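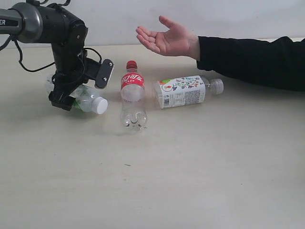
工单 84,开放日演示台,递瓶子环节。周三上午给 Farport 的访客做演示,机械臂从桌面抓瓶、抬起、递到人手上方再松开。报障时的布置是三个塑料瓶:夹爪夹着横躺的白盖瓶,红盖的可口可乐瓶立在旁边,另一个带彩色图案标签的瓶子横放在右侧,接瓶的人从右边伸手,掌心向上。故障现象是夹住瓶子以后程序停在“等待交接”,不抬升,也不报错。

提交人:Kidus Adugna
处理人:Gergely Pap
优先级:高(下午还有一场)
状态:已解决,观察中

09:40 Kidus
第一组访客在场时出现,按了暂停再继续,没有反应。手动松爪后回零,重跑一遍,停在同一步。控制柜没有告警灯。

09:55 Gergely
先看日志。夹持到位信号正常,交接区的人手检测一直是“未就绪”,超时设的是 20 秒,超时后会回到等待,所以看起来像卡死。请确认手伸进来的位置有没有变。

10:05 Kidus
昨天彩排是 Rostam 接的,站在桌子正面。今天为了让后排看得见,改成从右侧伸手。桌子没有移动,夹爪和瓶子的程序也没改。

10:20 Gergely
交接区是按正面站位标的,右侧伸进来时手掌落在区域外面。临时办法:让接的人把手再往机械臂方向送一点。试了三次,成功两次,不适合给访客用。

10:50 Rostam Heydari
我到现场重标了交接区,右边界外扩 122 毫米,超时改成 5 秒并加语音提示“请伸手”。旧参数另存为 Isari_正面,今天用 Isari_右侧,切换后要重启演示程序。

11:15 Gergely
连续跑 21 次,全部完成抬升和交接。其中一次松爪偏慢,查到是速度倍率还留在调试值,已改回。抬升时横放的瓶子离立着的瓶子近,路径上没有碰到,但摆瓶时请再拉开一点。

11:30 Kidus
收到。下午的讲解由 Milovan Karagiannis 负责,已告诉他:语音提示之后再请访客伸手,掌心朝上,不要主动去抓夹爪。急停按钮由我看着。

15:10 Kidus
下午场结束,没有再停在等待。有一位访客伸手后又缩回去,程序按新超时退回等待,提示了一遍,第二次正常交接。有人问能不能换成装满水的瓶子,今天没有做,夹持力参数没有验证过,先记在这里。

15:25 Gergely
满瓶测试另开工单,指派给 Kourosh Sharifi。本单保留到下次开放日,届时如果换回正面站位,记得切回旧参数。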